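House Rules for Two Arms: A Talk with Armindo Paiva

Armindo Paiva has written safety rules for small robot cells for many years, first at Kerekes and now at Hellura. His newest text is called the Drastby sheet, after the building where the cells are. It has 23 rules and it fits on two sides of paper.

"The first version had 41 rules," he says. "People signed it and then they did not read it. So I asked the operators which rules they could say from memory. It was a very short list."

We spoke for most of a morning, and he returned many times to the subject of the table. In his opinion a table rule must come before any rule about software. Small parts must be picked up before a new program starts, cables must stay outside the reach of the arms, and a box for parts must have its lid either closed or fully open.

"A lid that is half open can move when you touch it," he says. "Then your program is correct and your table is wrong."
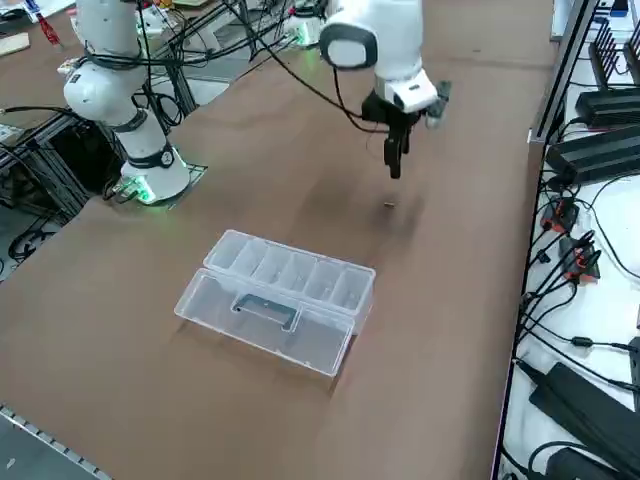
Who is allowed to start the arms?

Only the person who has made the table check and signed for it that day. If this person leaves the room, the next one makes the check again from the beginning.

Paiva knows that this rule is not loved. Efa Llewellyn, who leads the shift at the Ukell cell, told me she was against it in the first weeks. "I thought we would lose the whole day with signatures," she said. "Now it takes me 4 minutes. I complain less, but I still complain a little."

She also asked for one change, and she received it. The old text said that a green light on the base means the operator may approach. The new text says that the light is not a permission, and that both arms must be stopped from the control screen before a hand goes over the table.
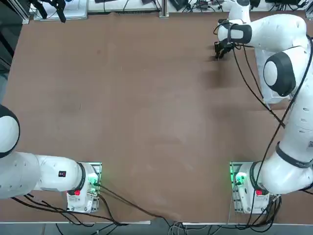

What He Would Change Next

The sheet will be revised in May. Paiva wants a clearer rule for cables that hang over the front of a table, and a minimum distance for people who only watch. He thinks about 900 millimeters, but Llewellyn finds this too small for visitors, and they have not agreed yet.

"She will probably win," he says. "She is there every day and I come on Thursdays."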